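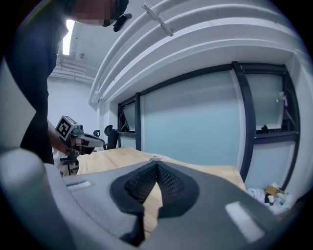
A pale wood table with two office chairs in front of the wall.

I have had a light-colored wood table in my work room for 15 years now, and I love it dearly, but goodness, does it show everything! A dark walnut top will hide a week of coffee rings from you. Blond wood tells on you by lunchtime. So I thought I'd write down what I do with mine, and you can take whatever suits your house.

For everyday wiping I use a soft cotton cloth, wrung out until it hardly feels damp, with one small drop of dish soap in a bowl of lukewarm water. Go with the grain, even if the grain is so faint you have to bend down and squint for it. Then dry the top right away with a second cloth (old pillowcases are lovely for this).

Rings and pencil smudges come next. My neighbor Rianne Bakker swears by a white eraser for pencil, and she converted me. For a pale water ring, I lay a dry cloth over it and pass a barely warm iron across for a few seconds, lifting often to look. Try it underneath the table first, please!

If your top has a curved edge, run your cloth along the whole sweep of it in one go, and don't forget the underside, where fingers always rest.

Now, chairs. Black office chairs against a white wall are handsome, but a tall backrest will leave scuffs if it rolls back too far. I stuck a strip of clear film on my wall at backrest height, 8 inches deep, and it peels off cleanly when it gets grubby. Dust the black backrest with a slightly damp rubber glove, stroking downward, and shake the glove outside.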